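Home Platforms Edge Opinion Archive

Keep the Rules Engine Out of the Cloud

Most device platforms sold to small operators put the rules engine in the vendor's cloud. A sensor reports a value, the value travels to a hosted broker, a rule fires, and a command comes back down. I think this is the wrong default for any site with more than a handful of devices.

Last February we moved a site from Dosomine to a local gateway running Killar. The site has 70 devices, mostly temperature probes and relays. Under the hosted setup, 26 rules ran remotely. We kept 2 of them there, both for monthly reports, and moved the rest to the gateway. 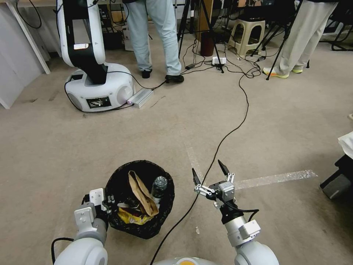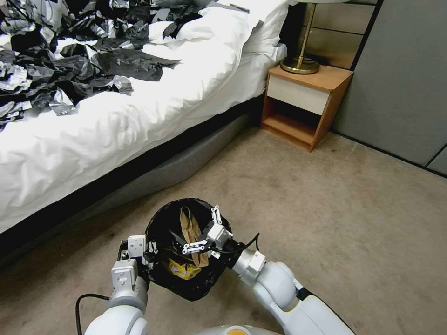
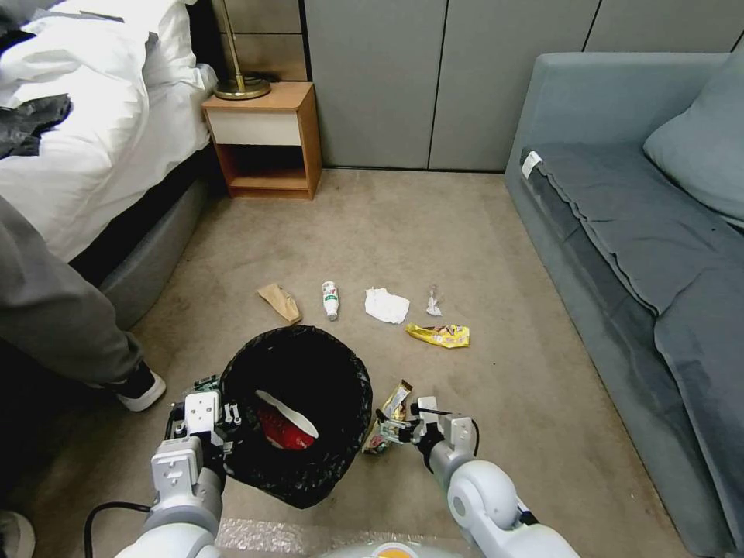

The usual objection is maintenance. Dayana Mendoza, who ran the migration with me, raised it early: a local gateway has to be patched, backed up and replaced when its storage wears out. She is right, and the hosted price does cover that work. But it doesn't cover the link. We logged 12 outages in the first quarter, the longest over 2 hours. During each one the hosted rules would have done nothing, and the relays would have held their last state.

A second objection is that local rules drift between sites. This is a tooling problem. Rules should be stored as text, kept in version control and pushed to each gateway with a signed release. Kusus does this well enough. Hassanpour does it badly, as its export format drops the rule order, and rule order matters when two rules write to the same relay.

Ulises Retamal has argued that vendors should offer both modes and let the buyer choose. I would go further. Local should be the setting a new account starts with, and the hosted engine should be an option for jobs that can wait.

Contact | Copyright Edge Opinion | Back to top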